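Home Posts Threads Media About Search

Gripper week, a thread. I've had two parallel grippers on the bench since Monday and I've got opinions, so settle in.

1/ The contenders: the Heltum, which I've been using for ages and know like an old bike, and the Plesteck, which turned up in a very large box with a very small manual. Same arm for both, same controller (the Skedeo one), same table. I wanted the gripper to be the only thing changing.

2/ The job is cloth. Towels mostly, a few tea towels, one pillowcase that I now hate. Rigid things are too easy, any gripper can pick up a block. Cloth finds you out in minutes.

3/ Fitting first. Heltum: four screws, one cable, done before the kettle boiled. Plesteck: also four screws, but one sits behind the cable exit and you need a stubby hex key or very thin fingers. I own neither. Lost most of a morning to that one screw and a trip to the shop.

4/ Setting up on the Skedeo was the bit I'd dreaded and it was fine! Both showed up straight away. The Plesteck came up with its open and close swapped though, so the first time I said "let go" it squeezed. Flip the sign in the config and you're away.

5/ Price, as people always ask. I paid 4,000 for the Heltum and 3,775 for the Plesteck, both before tax and delivery. So no, it isn't the bargain some of you promised me. The gap would just about buy a nice set of fingertips.

6/ Speed: the Plesteck is quicker to close and you can hear it, a sort of snap. Lovely on blocks. On a towel the snap nudges the top layer along before the fingers have got hold of anything. I turned it down to the slow setting and never went back up.

7/ Force: here the Plesteck wins and I'll say so. You can set a really light squeeze and it stays put. The Heltum has a light setting too but it creeps upwards when it's been running a while, and by teatime it's gripping like it's cross with me.

8/ Okay, numbers. 14 tries each, same towel, dropped in a heap by me from the same height every time. One layer picked up and held to the top of the lift counts as a pass. Two layers is a fail, even if it looks impressive.

Heltum 9 out of 14. Plesteck also 9 out of 14. I was so annoyed. All that swapping about for a draw!

9/ They fail in different ways though, and I found that much more useful than the score. The Heltum grabs too much, you go for the edge and half the towel comes up. The Plesteck grabs too little and slides off. If I had to choose I'd take the slider, as you can simply have another go. Untangling a big lump of towel is a job in itself.

10/ Approach height matters more than I'd have guessed. Come in high and the fingers close on air, come in low and they push the fold flat. I've been stepping down a tiny bit at a time and saving the height whenever a grip holds. Straight down is my starting point on every run, then I add tilt if the fold is lying awkwardly.
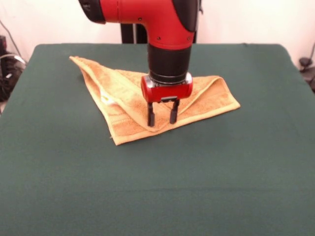
11/ Fingertips. Both come with plain hard ones and I wouldn't bother with either for cloth. I stuck a bit of thin rubber sheet on the Plesteck pair and the sliding got a lot better, but I haven't done a proper run of tries with it so don't quote me. The glue is also a mess.

12/ Somebody asked about the Londoño camera mount. Yes, I've got one, and no, I haven't used it in any of this – I wanted to keep vision out of it for now and type the positions in by hand. It does fit the Heltum without an adapter. The Plesteck needs a spacer ring, and the ring is out of stock until September. Very on brand for my luck with parts.

13/ Cables! Whichever one you buy, leave more slack at the wrist than you think. I turned the last joint most of the way round on Wednesday and heard a noise I didn't care for. No harm done, but I've rerouted the lot and put a loop in.

14/ Where I've ended up: the Plesteck stays on for cloth, slow setting, light squeeze, rubber tips once I find a glue that behaves. The Heltum goes back on for boxes and anything with a proper edge.

15/ Next up is the pillowcase again, wish me luck. If anyone has a tip for telling one layer from two by motor current alone, my replies are open – I've tried a plain threshold and it's wrong as often as it's right.

Last updated: Fri 1 June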